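Visita a la fábrica de envases Petersen, en Stilesau

Stilesau queda al final de una carretera comarcal, entre campos de colza y un canal que en agosto baja casi seco. La fábrica Petersen ocupa dos naves junto a la antigua estación. Fuimos 36 personas, repartidas en grupos, y a nosotros nos tocó el último turno.

Nos recibió Hartmut Kleinschmidt, jefe de producción. Empezó por el almacén de bobinas, donde el plástico llega en rollos de 100 kilos. De ahí se pasa a las termoformadoras, que calientan la lámina y la moldean al vacío. Hay ocho en total, dos de ellas paradas por mantenimiento el día de la visita. El ruido es fuerte y reparten tapones en la puerta.

Lo que más me interesó fue el taller de moldes. Los fresan allí mismo, en aluminio, y los guardan en estanterías con el nombre del cliente — Rotov y Grireo eran los que más se repetían. Kleinschmidt contó que un molde mal ventilado deja marcas en las esquinas y que corregirlo puede llevar una semana.
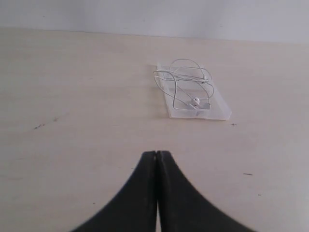 Bandeja de plástico transparente, del tipo que se usa para embalar auriculares.

Después vimos el corte y el apilado. Los recortes se trituran y vuelven al proveedor de lámina. Darnell Lindgren, de mi grupo, preguntó por el material reciclado, y la respuesta fue prudente: lo usan en piezas opacas, pero en las transparentes el tono todavía varía de un lote a otro.

La visita termina en la cantina, con café y bizcocho. Se puede aparcar gratis detrás de la segunda nave. Conviene llevar calzado cerrado, porque con sandalias no dejan pasar del almacén.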